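Support Ticket 2498
Subject: Maple work board rocking and lifting at one side
Product: Drirka bench board, maple
Site: Fuentealba workshop, Brolbridge
Handled by: Ankit Kaushik, Reltutora Customer Support
Status: Resolved, pending final check

Reported issue

The customer states that the board no longer sits flat on its perforated metal table. When pressure is applied to one far corner, the board moves and returns with an audible knock. The customer requests a replacement under the standard warranty.

Initial response

Support asked the customer to confirm the following before a replacement could be considered:

Whether the board had been oiled, and on which faces.
Whether the near corner fasteners had been tightened since delivery.
Whether the board had been stored on edge or near a heater.

Customer reply, 9:40 a.m.

The board was oiled on the top face only, shortly after delivery in April. The fasteners were tightened fully at that time and have not been touched since. The board has remained on the table. The room is heated overnight.

Assessment

Oil applied to a single face allows the other face to take up and lose moisture at a different rate. A board fastened tightly at its near corners cannot move evenly and will tend to lift at the opposite side. No split or open seam was reported. The seams between the strips are part of the construction and do not indicate a fault. The same applies to small knots and wavy grain. The request for replacement was therefore placed on hold.

Instructions issued

1. Clear the board and remove the fasteners.
2. Turn the board over and brush any dust from the underside and from the table holes.
3. Sand the underside lightly with 80 grit paper, following the grain.
4. Apply one thin coat of oil to the underside and to all four edges, including the end grain.
5. Stand the board upright, away from direct heat, for some 60 hours.
6. Refit the fasteners finger tight, then add a quarter turn.

Customer reply, 2:15 p.m.

Steps 1 to 6 have been completed. The knocking has stopped. The customer asks whether the colored blocks may be kept on the board during the observation period.
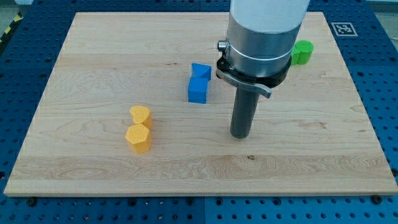 Light items may remain in place. The customer is asked to avoid heavy loads and wet cloths, and to check each corner by hand once a day for 14 days. Any gap should be measured with a feeler gauge and the reading added to this ticket.

Further action

If movement returns, the warranty request will be reopened under the same ticket number and no new form will be required. The customer has been sent the care sheet for maple boards.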